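Our Study Table: A Small Room Project

Term report, Interior Habits and Home Life elective
Svetozár Hubáček and Kamil Kopecký

1. How we got started

When our teacher asked us in March to pick a piece of furniture and write about how it is really used, most of the class went for sofas and kitchen counters. Kamil and I had just moved our things into a shared room in Hududov, and we had been quarreling (in a friendly way!) over the one table in it, so the choice more or less made itself. We wanted to know what belongs on a table where two people study, eat the odd sandwich and leave whatever is in their pockets.

We gave ourselves one rule, that neither of us would buy anything new. Everything we tried out had to be in the room already or come from our families.

2. The table and what lives on it

The table is light wood with a rounded corner, and I have grown very fond of that corner after a year of bruised hips from the square desk at my parents' place. It stands against the wall, so the back edge is where things naturally drift to and stay. Our black office chair goes in front, and whoever sits down first gets to keep it for the evening.

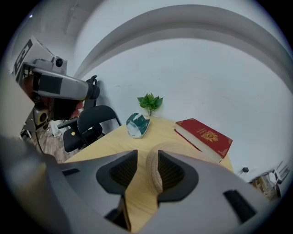 Figure 1. The table with the red book and a packet of tissues, office chair to the left.

The tissues deserve a word. We started out thinking of them as clutter, and Kamil put them in a drawer on the first Sunday. By supper I had taken them out again. We went back and forth like this for some time before agreeing that a thing both of us reach for has earned its spot, even if the wrapper is not much to look at.

The red book is another story. It belonged to Kamil's grandfather, who bought it secondhand from Paulík, a little shop near the station, and he always claimed the text was first printed in 1847. We have not been able to check that, so please take it as family history. It is far too heavy to read in bed, and with its gold emblem it seemed a pity to hide it on a shelf. It has become a sort of anchor for the table, and I notice that both of us set our papers down next to it and never on top.

3. Greenery

We are both beginners with plants. Our neighbor told us to turn the pot now and then so the leaves don't all lean one way, and we take turns doing it, or at least we mean to. The dark green pot with its white pattern came from my aunt, and I think it does more for the room than anything else we own. A white wall can feel rather bare in the evening, and a bit of bright green against it helps a great deal. 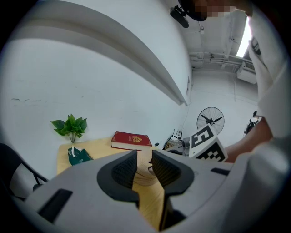
Figure 2. Potted plant and red book on the table, with the standing fan farther back.

The fan was Kamil's idea. On warm afternoons it is wonderful, but loose notes go flying, and we lost a whole page of my chemistry homework under the bed before we learned to point it a little away from us.

4. What we learned

We had planned to end up with a nearly empty table, like the ones in the catalogs we looked through at the beginning. After living with it we would both choose the fuller version. A plant, a good book and something useful within reach made us want to sit down and work, and that was what we had hoped for all along. We would still like to sort out the things near the wall, where small items gather faster than we can find homes for them.

If we had more time, we would ask other students in the building to keep a short diary of their own tables and compare them with ours. Kamil would also like to try the table under the window, and I have promised to help him carry it.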